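Tisby open day, or how I spent a Saturday smelling yeast

I'd been meaning to get to the Tisby bakery open day for ages, and this year I finally dragged Pieter Bosman along (he drove, I paid for parking, fair deal). Doors opened at nine and the line already went past the loading dock. We got sorted into groups of 6 and handed those awful paper hats.

Our guide was Wouter De Haan, who has worked the ovens for four years and talks faster than I do! He took us through the flour store first, then the proofing room, which was so warm my glasses fogged up. They bake over 722 loaves on a normal night, and the rye starter goes back to the old Zieliński shop on the corner. I got to smell it. Wow. Pieter backed away.

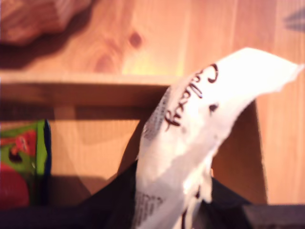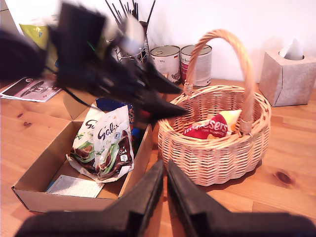 After the proofing room came the ovens, and I could have stayed there all morning. The big deck oven is older than my mom and still the one they trust for the sourdough. Wouter let a kid slash a loaf with the blade and it came out crooked and he baked it anyway. Then samples! The seeded rye was my favorite, the cheese rolls were a little dry. I bought two ryes and one was gone before we reached the highway.

Go early, wear flat shoes, bring cash for the shop.

Last updated: 2018-08-12

Recent posts
Jitbridge flea market finds
Tendada by bike
My freezer bread rules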